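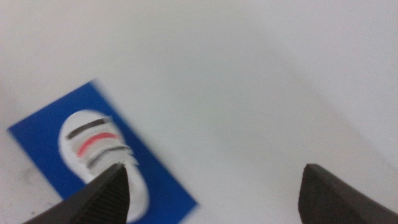
# Zemcombe White Worktop, Model 518

Every maker of white tabletops says the same thing: seamless, stain-proof, easy to live with. Fustelwood says it too, on the box and again on the leaflet. We sell the Zemcombe because it's a decent top at a fair price, but we'd rather you read this page before you believe the leaflet.

**Size and weight**

The 518 comes in one length, 2000 mm, and you can have it cut down for a fee. It ships flat. Two people should carry it — the corners chip if you drag it.

**Finish**

Smooth off-white, with a low sheen. The catalog calls the color "pure white." Put a sheet of printer paper on it and judge for yourself. Under warm bulbs it goes a little creamy, and in a north-facing room it looks gray by mid-afternoon.

It's a good surface for sorting cards, cutting paper or laying out small parts, as anything with a strong color stands out on it. So does dirt. Pencil and rubbed-off ink leave faint gray smudges that you'll see from across the room.

**Cleaning**

"Wipes clean with a dry cloth" is the claim. Dust, yes. Ink, no. Henok Teshome in our workshop used one as his packing bench from June on and ended up with a damp cloth and a drop of dish soap, which got most marks off. He doesn't recommend the Mimine cleaning pads sold alongside it. They took the sheen down in one spot and cost more than they should.

**Scratches**

Fustelwood rates the top "scratch resistant" and gives no test to back that up. We asked twice. Use a cutting mat.

**Legs**

Not included, whatever the photo on the box suggests. The Mekonnen trestle fits, and so does any flat-topped frame that supports both ends and the middle.

**Warranty**

7 years, against peeling and warping only. Stains, heat marks and chipped corners are excluded — in other words, most of what happens to a table.

Order no. 3958. Questions about cutting go to Ok-hee So at the trade counter.

Page last checked 10/12/2018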